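Informe de avance al Fondo Aguirre
Proyecto: Sala de lectura en inglés, Centro Vecinal Lumcombe
Periodo: primer semestre de actividad
Entregado el miércoles 2 de septiembre
Responsable: Bienvenido Dalisay

1. Situación general

En este periodo hemos trabajado principalmente en tres cosas: ordenar el fondo de libros, preparar la mesa grande de la ventana y empezar el préstamo a los vecinos. Las dos primeras están terminadas. La tercera está empezada, pero va más despacio de lo que escribí en la solicitud, y en el punto 4 explico la causa.

Les recuerdo que la subvención cubre la compra de muebles pequeños, el material de forrar y reparar, y las horas de una persona para el catálogo. Los libros son donados, por lo tanto no aparecen en las cuentas.

2. El fondo de libros

Al comienzo teníamos 200 libros en cajas, sin lista. Todos han sido revisados uno por uno. De ellos, 26 tenían daños en el lomo o en las tapas y fueron separados para reparar. Hasta hoy están reparados 11. Los otros esperan la cola de encuadernar, que pedimos a la casa Isov y que todavía no ha llegado.

La mayor parte es novela de bolsillo. Hay bastante novela de misterio y de terror, algo de ciencia ficción y muy poco para niños, lo que algunas familias ya nos han señalado. También tenemos tapa dura, que aguanta mejor el préstamo pero ocupa más sitio en el estante. He decidido no retirar ningún libro solamente por tener la tapa gastada. Si las páginas están completas y se lee bien, se queda.

El catálogo se hace en una hoja de cálculo sencilla, con título, autor, estado y lugar en el estante. Intentamos usar el programa Zarnerus, como habíamos propuesto, pero pedía un número ISBN para cada ficha y muchas ediciones antiguas no lo llevan. Si el Fondo prefiere que volvamos a este programa, podemos hacerlo en el segundo periodo.

3. La mesa de la ventana

La mesa larga de color beige está colocada junto a la ventana grande, la que da a los árboles. Es el mejor lugar de la sala para leer de día y era justo el lugar que antes ocupaban las cajas. En un lado pusimos el atril de madera rojiza y detrás el estante del mismo acabado. La bandeja blanca va sujeta al borde de atrás de la mesa, y en ella guardamos las telas dobladas, para que no quiten superficie a los lectores.

La idea de la mesa es que siempre haya algún libro fuera del estante, a la vista. Los vecinos que no conocen los autores ingleses no se acercan a mirar lomos, pero sí miran una tapa. Por eso cambiamos los libros expuestos cada semana y procuramos que sean de géneros distintos.

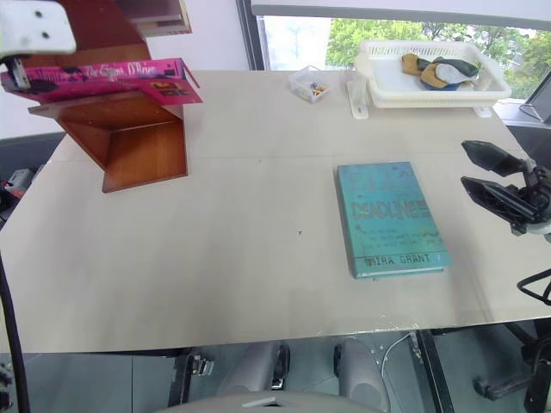 Pilar escribió en el cuaderno de sugerencias que Mira Grant le parece una buena elección para atraer a los jóvenes, pero que «Deadline» es la segunda parte de una serie y que quien empiece por allí se va a perder. Pedía que buscáramos el primer tomo, «Feed», o que al menos pusiéramos un aviso dentro de la tapa.

Tiene razón, y su nota nos hizo ver una falta del catálogo. No habíamos previsto una columna para las series. Ya la hemos añadido y estamos completándola. Cuando nos falta un tomo anterior, lo escribimos en una tira de papel al principio del libro. El primer tomo de Grant está en la lista de libros que pedimos a los donantes.

También hemos recibido opiniones sobre el atril. Unos lo encuentran cómodo, porque permite leer sin bajar tanto la cabeza. Otros dicen que los libros de bolsillo se cierran solos y hay que sujetarlos con la mano. Estamos probando una cinta de tela para mantener la página, y si da buen resultado coseremos algunas más.

4. Dificultades

El préstamo debía empezar en primavera y empezó en verano. La causa principal fue la persiana de la ventana, que no bajaba bien, y no quise dejar los libros con el sol directo hasta tenerla arreglada. El arreglo lo pagó el Centro y no se ha cargado a la subvención.

La segunda dificultad es el horario. La sala abre solamente 3 tardes por semana, y las personas que trabajan nos piden una mañana de sábado. Para esto necesitamos el permiso de la dirección, que lo he solicitado por escrito y estoy esperando respuesta.

5. Próximos pasos

En octubre queremos terminar las reparaciones pendientes y completar la columna de series. Después empezará el grupo de lectura, con una novela corta que todavía debemos elegir entre los asistentes.

Solicito además permiso para mover a la partida de libros infantiles lo que sobró de la partida de muebles, ya que el estante costó menos de lo previsto. Las facturas van en el anexo. Si falta algún documento, les ruego que me lo indiquen y lo envío en la misma semana.

Atentamente,
Bienvenido Dalisay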